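Brunovgate Residents' Forum > Services and Equipment > Household automation: is it ready?

7 replies

Facilities_Desk
Posted May 2, 2020

Members are invited to comment on whether the association should set money aside for a machine able to carry out light domestic work in the shared laundry and the guest flats. Two suppliers, Carkus and Ridik, have sent us printed material. Neither has given a demonstration on our premises. The laundry handles 235 items in an ordinary week, most of them towels and bed linen. Please keep replies to the question of whether such machines can do the work at present. Questions of cost will be taken in September.

hollin_14
Member, 753 posts

My view is that they cannot. I worked for many years in a commercial laundry, where we had excellent machines for flat sheets. They were fed by hand at one end and cleared by hand at the other. A sheet that went in crooked came out crooked. The Ridik leaflet speaks of "full handling of soft goods" and does not say how the item reaches the machine in the first place. Until a supplier answers that point in writing I would not spend anything.

Northstair
Member

I must disagree in part with the previous member. The sheet feeders described are an older kind of equipment and were built for speed. What is now being proposed is a pair of jaws that picks up one article at a time, slowly, in an ordinary room. Speed matters very little in the guest flats. If a machine takes 20 minutes over a task overnight, no resident is put out by it.

I would ask members to consider the size of the job. A small towel on a desk, already folded, with a stitched border and a hanging loop at one corner, is a fair place to begin.
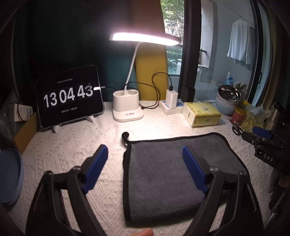

Re: Household automation: is it ready?
hollin_14
Member, 753 posts

The towel in the previous post is dark grey and lies on a white cloth with a raised pattern. I grant that it stands out well. Our own towels are white and are stacked on white shelves. I would also point out that the towel is already folded where it lies between the jaws, and that there are fingers at the edge of the desk. Folding is the chore. Picking up a folded article is a much smaller matter, and the two should not be treated as one in any report to members.

Northstair
Member

The distinction is accepted. I would still say that picking up comes first. The jaws have blue pads on their inner tips, facing one another, and with a folded towel the difficulty is to take hold of every layer together. If the upper layer alone is gripped, the fold is lost. A person does this without thought and a machine does not. I should like Carkus to be asked what happens when the first grip fails.

Quay_Lettings
Member

May I raise the matter of the room itself. That desk also holds a lamp, a tablet on a stand, a box of tissues, a lidded pot, a pair of scissors and cables running between things. Our guest flats are left in much the same condition. Any machine that needs a clear surface would oblige the cleaners to tidy for it, and the time saved would go on that.

At my previous place of work we used a Hapeta floor cleaner in the stock room. It did the open floor properly. Under the benches it had to be fetched out, and one aisle was closed to it after it pulled a lead from the wall. We kept it – the floor was cleaner than before – but the hours on the staff sheet hardly changed.

hollin_14
Member, 753 posts

The point about cables is well made. I would add loose plastic bags, of which there is one at the right of that desk and a good many in our bin store.

Facilities_Desk

Thank you for the replies so far. The following will be put to both suppliers:

1. Whether the machine can fold a towel taken from a heap, as well as lift one already folded.
2. Whether it can work with white linen on a white surface.
3. What it does when a grip fails, and whether a member of staff must then attend.
4. How much clear space it needs.

A trial of 500 items, using our own linen, will be requested from each. Answers will be posted in this thread when received.

Northstair
Member

I support the trial. Please ask that failed attempts be counted along with the rest.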